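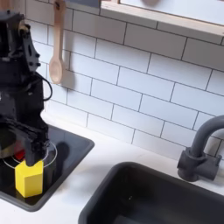
INDOOR LEAGUE: WHERE WE ARE

Quick one this month, 29 October 2026 and I've got the target butts to restring before the hall opens. Results first, then the bits people keep asking me about in the car park.

Round 3 of the Dindov Indoor League was away at Peeters Hall. Bad parking, good lighting, tea urn on its last legs. We took two teams, recurve and compound, plus Kobe Van Hecke shooting barebow on his own as we couldn't raise a second.

Recurve team lost to Cudar. Close for the first half, then not. Idun Sjögren led off and was steady as anything, all her arrows in the red or better until the last two ends. Milan Van Rooij had a clicker come loose partway through and shot the rest by feel, with more success than you'd expect. Adel Hegazy anchored. He says his shoulder is fine. His wife says otherwise.

Compound team won theirs against Lustska, comfortably in the end. Kerstin Lenz had the best score of the day on our side and would like it recorded that she did it with borrowed arrows, her own being in the other car. Recorded.

Kobe came second in barebow. Lost the gold match in a shoot-off, one arrow each, nearest the middle. Both in the nine ring, his a bit lower. He went very quiet, then ate most of the flapjack.

So after three rounds: compound second in the table, recurve fourth, barebow individual still wide open. Full table is on the board by the kit cupboard, I'll not type it all out.

NEXT ROUND

Home. That means we set up, we score and we put it all away again. Doors open an hour before the practice ends, please don't turn up at the last minute expecting your boss to be standing. I need:

Four people for bosses and stands, strong backs prefered
Two for netting
Someone to do the timing lights who has done them before
Cakes

Names on the sheet. If the sheet is full write down the side of it, that's what Adel does anyway.

Visiting teams get the two bays nearest the door, same as last season. We have the far end. Yes it's colder. Wear a layer.

Judge is confirmed. Kit inspection will be proper this time, so check your nocks, check your serving, get your initials on your arrows. Two of ours were picked up on unmarked shafts at Peeters and had to stand there with a marker pen while everyone else warmed up. Not a good look and it puts you off.

SHOOT-OFFS, AGAIN

Because of Kobe's match I've had several people ask how it works. Tied match, both archers shoot one arrow, closest score wins. Same score, judge measures to the middle. For teams it's one arrow from each member and add them up, and if that's level it goes on the closest arrow. You do not touch the target or the arrows until the judge has finished. You don't lean in to look either. Stand back behind the line of the boss and wait.

We'll practise some at club night. Everyone watching, which is the whole problem with a shoot-off and the only way to get used to it.

BEGINNERS

The August course went well and most of them have stayed on, lovely to see. They've moved out to the full indoor distance now on the big faces. A few are asking about doing a league round. Yes! Please do. There is no minimum score for the reserve team and we've had to leave a slot empty both home matches so far. Talk to Idun, she's running the reserves this season and will find you somebody sensible to stand next to.

If you're still on a club bow that's fine for matches. Just tell me which one so it isn't out with somebody else that day. And please unstring it after. I found one strung in the cupboard last week, no idea how long it had been there.

Buying your own: don't rush. Come and talk to Milan or Kerstin before you spend anything, particuarly on limbs. Most of you will go up in draw weight over the winter and heavy limbs bought too early just teach you to shoot badly. A tab that fits and a decent bracer first.

JUNIORS

Four words, well done all round. The junior postal scores went in on time for once. Two personal bests and a first ever end with everything in the gold, which got a cheer from the whole hall and held up the compounds, who were very decent about it. Badges are ordered.

Parents, please sit behind the waiting line and not on the edge of it. I know it's a squeeze.

FEES AND BITS

Indoor fee is due if you haven't. It's 70 for the season, 90 if you want the extra practice session as well. Bank transfer is easiest, put your name on it. I've got one in from "arrows" and I'd like to know who that is.

Lost property: one black finger sling, a grey fleece, a stringer with blue ends, a single glove (left). All in the box under the bench. What's left after the home match goes to the charity shop, apart from the stringer which I'll be keeping for the club.

The blind on the middle window is stuck half way. Don't pull it.

Someone has been walking the short way round to collect arrows from bay one. Go round by the waiting line like everybody else, and walk. Wait for the whistles.

CHRISTMAS SHOOT

Date to be agreed with the hall. Usual format, silly targets, balloons, mixed pairs drawn from a hat so no choosing your partner. Kerstin is doing the targets and is open to ideas. She's already said no to the sprouts. Bring a plate of something and a small wrapped prize, nothing fancy.

Coaching slots before then, Adel has a couple free, half an hour each, ask him at club night and not by text as he doesn't read them.

Right, butts to do. Score sheets from Peeters are in my bag if anyone wants to check theirs.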